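Pantry robot thread, part whatever. For those just joining: I am teaching an arm to put away groceries, a job I can do myself in four minutes. I have been at it since last July.

The arm lives in the shared workshop on a bench next to the Cozma lathe. The arm does not get to practice there yet. Benvinda Quintela, who owns the bench, has a rule that nothing moves under its own power until it has behaved itself in simulation.

So it practices in simulation. I have spent more evenings lately arranging fake groceries than buying real ones.

Current score on the Drulska build: 37 clean grabs out of 60. The build before it managed 12, and I was proud of that one for most of a week.

Biggest fix was boring. I had the finger pads set too slippery, so everything squirted out sideways like soap. One number in one file - I would rather not say how long I looked for it.

Tonight's grocery list, from the wrist view:

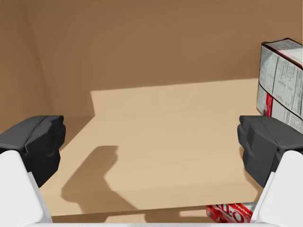

Tuna gets its own turn: 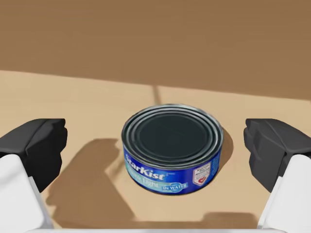 Round things are still my favorite. No corners to catch, and the arm can come in from any direction and look like it meant to. Boxes are where my evenings go. If the wrist is a few degrees off, the box turns, the fingers close on a corner, and the log says "grasp ok" with total confidence.

I have now read 3,944 lines of that log. "Grasp ok" is the funniest phrase I know.

Someone asked why I don't use the Virix planner like a normal person. I did. It planned a beautiful path straight through the shelf. Very smooth, though.

Next up is slowing down the last bit of the approach and making it check the wrist angle twice. After that Benvinda wants to see 50 in a row before she'll clear the clamps off her bench. We negotiated. It is still 50.

Also, the Draleo power supply hums now. It did not hum before. If anyone has one and knows whether that's a fan or a warning, my replies are open.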